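Every organizing book I've opened since I was twenty says the same thing: buy the bin first and the mess will sort itself out. I don't believe it. I have bought the bin many times, and mostly I ended up with a mess that had a lid.

So when Freya Mottram told me to try the Kondunow method on the workroom, I said I'd give it 5 days and no money. The idea is that you sort by what you reach for, and matching things stay together in rows. Fine. I had shoe molds, little blocks, metal discs and tweezer-type bits spread over every flat surface I own, so rows sounded like progress.
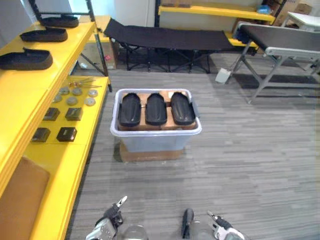 Molds in the blue bin, small parts on the yellow shelf.

I'll admit the discs are easier to find. The bin I'm less sure of. Cardboard packing makes a decent platform, but it eats up most of the depth, and then what did I want a deep bin for? The book's answer is a special insert from Erkik. Of course it is.

The other rule is one clear stretch of floor at all times, which must have been written by a person with a garage. I've got gray floor and I would like to put things on it.

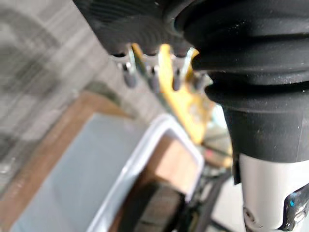

Brenda Whiteley wrote in to say she gave up on clear floors in May and now allows herself one box down there, no more, and it goes when it's full. I like that better than anything in the book. I'm going to try it with 3 boxes and see how fast I cheat.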